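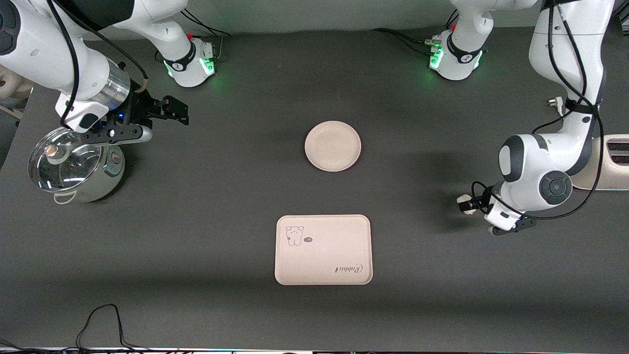
Grosto Applied Products, Household Automation Department

March 13, 2018

Grosto Opens Orders for the Daltedlow Two-Arm Kitchen Task Kit

Grosto today opened orders for Daltedlow, a bench kit that pairs two robot arms on one tabletop for research and product testing with ordinary kitchenware. The kit is offered to appliance makers, test kitchens and university labs that need to repeat household tasks many times under the same conditions. Shipments start in April.

Daltedlow is supplied as a set: two arms with fixed bases, two grippers, the power and signal cables, a control unit and the Kurian task software. The bases mount along one edge of a flat table, which leaves the area in front of them open for cookware, dishes and small appliances. Each arm can be run alone, or the two can be run together on a shared timeline. The buyer supplies the table and the objects to be handled.

The arms are finished in white with black joint caps. Cables run along the outside of the links, so a worn cable can be changed without opening a joint. Green lights around the lower rim of each base show status and can be read from a normal standing position at the table. The grippers use black fingers, and the finger sets can be exchanged with a hex key.

The first task library covers lidded pots, plates, trays and countertop appliances. Glass lids were given separate treatment during development. A domed lid with a small round knob offers little surface to hold, and clear glass is difficult for many depth sensors to read. Kurian handles the lid and the pot body as two linked objects with separate grip points, and the operator can set the approach height, finger angle and closing force for each. Settings are stored with the object and are called up again when the same item is placed on the table.

Flat items are handled through a different routine. Shallow plates and trays with a slightly raised edge are approached from the side or at the rim, and the second arm can be assigned to steady the piece during the lift. Printed surfaces, including trays with line drawings or lettering, can be taught in any orientation. Lettering that is upside down to the operator does not need a separate entry.

Kurian records joint positions, gripper state and operator notes for every run. Records are written in a plain table format and can be opened in common spreadsheet programs. The library at release holds 869 stored motions, which users may edit, copy or delete. New motions are taught by hand guiding or by entering positions at the control unit.

Grosto tested the kit in two blocks before release. The first block was 400 runs with one arm active. The second was 400 runs with both arms active and sharing the center of the table - the area where the two reach zones overlap. Findings from the second block led to a change in the default clearance between grippers, and the new value is included in the release software. A test summary is available to buyers on request.

Setup requires a level table with a rigid top, a grounded power supply and clear space behind the bases. Cables may be run across the tabletop or down through a rear channel. Grosto recommends the rear channel for permanent installations and supplies clips for both layouts.

Buyers who already own the earlier Pullar single-arm kit can move to Daltedlow with an add-on package. The package contains a second arm, a second gripper and a Kurian license. Motions stored under Pullar can be imported, but those that use the full width of the table must be checked at low speed before normal use.

Daltedlow is sold with eight hours of remote setup support. It is intended for supervised indoor use by trained staff and is not offered for home use or for preparing food for sale. Pricing is by quotation and depends on finger sets and license term. Requests for quotations, test summaries and installation drawings may be sent to the Household Automation Department at Grosto.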